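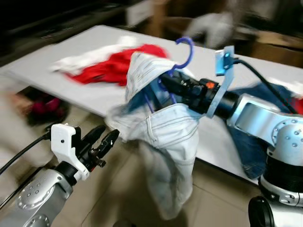 Sunday, late, December

Finally got the Hrubý psalter open on the bench! Long one tonight, so bear with me. Zuzana Murín carried it in wrapped in two pillowcases and we both just stood there for a minute. It's a fat little thing, 230 leaves, and somebody in the last century "fixed" the spine with what I'm fairly sure is flour paste and sheer willpower.

First job was working out where the book starts. The leaves are bound out of order after Psalm 72, where the second book of the Psalms closes with "the prayers of David the son of Jesse are ended." I think whoever rebound it saw that line, decided he'd reached the end of the whole thing, and put the canticles there (I can sort of see his point). So you turn the page expecting Asaph and get the Magnificat. Erick Kariuki thinks we should leave it that way, as part of how the parish prayed with it. I lean toward putting it back in order, but I'm not going to the wall over it.

Lifted the paste off 4 gatherings with damp blotter, 10 minutes each. Gatherings one through three came up clean. The fourth has a torn fold at Psalm 51, and the corner is brown from thumbs. Lots of people needed that psalm, I guess! I do NOT want to wash the corner. Zuzana agrees, Erick hasn't seen it yet.

Also there's a note in the margin at Psalm 119, two words, which I read as "slowly here" and Zuzana reads as "sing here." We went back and forth on it till the tea was cold.

Share (2) | Comments (4) 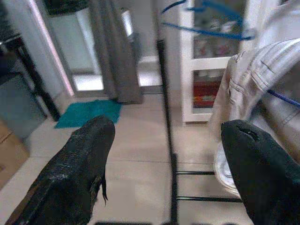

Still to do

- Ask Rendine if they have the thin kozo back in. The Storus tissue is too white and it curls on me.
- Look at the Runov psalter for the same hand in the margins. Their canticles sit at the back, where I'd expect them.
- Get Erick to look at the Psalm 51 corner before anybody touches it.
- New blotters. I used the good ones, sorry.
- Write out the leaf order in pencil, both versions, and leave it in the box with the book.

Print this page | E-mail this entry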